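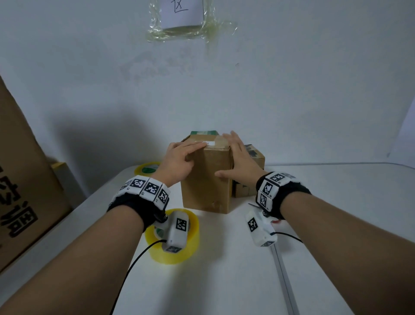
3.2 Parcel handling and returns

Returns were logged at the Brurkum depot from March to May. Each household got a prepaid label and was asked to send back unwanted goods in whatever packaging they had to hand. Most reused the box the order came in, with tape along the seam (Figure 3). Plain brown board in nearly all cases. Padded bags were left out of the main count, see 3.4.

Of 300 labels sent out, 200 came back on a parcel. Higher than Wendt found in the Tillo pilot, though her households paid their own postage so the two are hard to compare. Damage was scored by one person only, on a scale of 0 to 5 — corners, seams, crushing, water marks. A second scorer would of been better.

Figure 3. Taped cardboard box, upright, with small white label at the top front edge. Slight dent at lower front corner.

Reason for return was taken from the slip where there was one. Wrong size came first, then "changed my mind", then late arrival. Slips left blank were entered as unknown and not chased up. Costs per parcel are dealt wth in section 4.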